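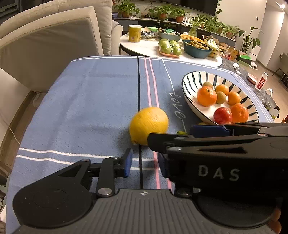 **Fotini Makris** wrote:

Before you go any further with the Jasum pads, check the backing glue. Mine let go at the corners after two weeks and I blamed the linkage for a long time before I looked closely. A pad that lifts at one corner feels just like play in the pivot.

---

**wb_sorin** wrote:

Checked them, they're flat. I glued mine with contact cement and clamped them overnight.

For anyone coming in from the other thread, I'm comparing two pad sets on the same hand-held gripper, the Jasum ones and the harder Plilow ones. Same linkage, same trigger spring, same fruit. I want to know which set I should keep on before I record anything longer. Scoring is simple. A pick counts if the fruit goes up, over and into the bowl without a second squeeze. 100 tries per set.

Jasum is done and Plilow is half done. The soft pads are better on round things and worse on anything with a point at one end. The lemon wants to turn in the jaws if I take it across the middle.

Sorin Kelmendi

---

**plainbearing** wrote:

100 tries with one person squeezing the trigger doesn't tell you much about pads. You get better as you go. Whichever set you run second has an advantage.

---

**wb_sorin** wrote:

I thought about that. I'm swapping sets every 25 now.

---

**plainbearing** wrote:

Better, but then you're pulling pads on and off, and Fotini's glue problem comes back. Did you clamp them overnight every time?

---

**wb_sorin** wrote:

No. I have two pairs of fingers, so the pads stay on and I change the fingers. It's one pivot screw on each side.

---

**Fotini Makris** wrote:

Do you put the same torque on the screws each time? On mine a quarter turn changes how evenly the two fingers close. I use a cheap driver with a click stop and it fixed most of my left-right drift.

---

**wb_sorin** wrote:

By hand. I'll get a driver.

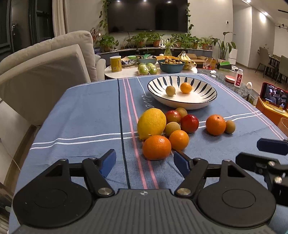

Pad hardness matters less than I expected, and finger opening matters more. With the stop set wide I can come down over one fruit when there's space around it, but in a tight group the outer edges of the fingers hit the neighbors first. The mandarin nearest the gripper has a smaller orange touching its right side, and a layout like that is where I lose most of my picks with either set. The little tan-brown ones are a different problem, they're small enough that the pads have to meet square. If the tips are even a bit out of line they squirt off to one side. I moved the stop in two notches and lost some reach on the lemon but gained it back everywhere else.

---

**watkins_tool** wrote:

Disagree on hardness. I've used the Plilow set on a Watkins arm since May and on a powered jaw it's the other way around. Soft pads hide a bad force setting. You think the grip is good and then it creeps. Mine have 1,095 cycles on them and they still measure flat.

---

**wb_sorin** wrote:

What are you picking up?

---

**watkins_tool** wrote:

Bottle caps and small cartons.

---

**plainbearing** wrote:

So hard flat parts. I wouldn't carry that over to fruit.

---

**watkins_tool** wrote:

Fair, but wear is wear. Ask him what the soft ones look like at 444 picks and see if he still likes them.

---

**Fotini Makris** wrote:

They go shiny. I wipe mine with alcohol and get some of the grip back, not all of it. I buy them four pairs at a time from Wiltbridge and swap when the lemons start turning more than usual.

---

**wb_sorin** wrote:

OK. I'll finish the Plilow run with the stop where it is now, then redo the Jasum one, as the first numbers were taken with the wide setting. Will post both tables here. Does anyone have the thread size for the pivot screw? I've nearly rounded one off.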